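Trislow Film and Dance Club
Minutes of the programme meeting, 23 October 2025

Present: most of us, eventually. The August minutes were agreed without anyone admitting to having read them.

1. Winter season. The Piteck hall has 100 seats and heating for the first 40.

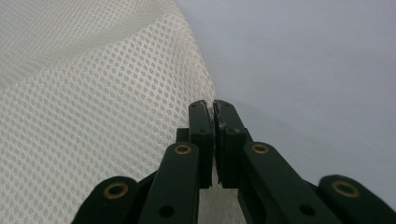
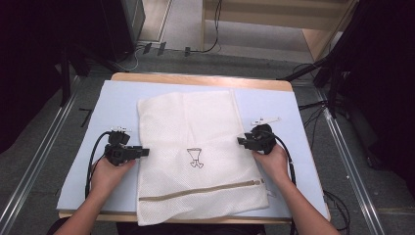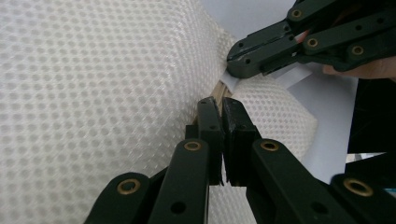 Ardalan Ranjbar asked whether a silent ballet film of 107 minutes needed an interval. Agreed that it did – also a bar.

2. Talk before the film. Hrytsenko to be asked again, and to be given 11 minutes this time.

3. Next meeting: to be fixed by email, as usual at length.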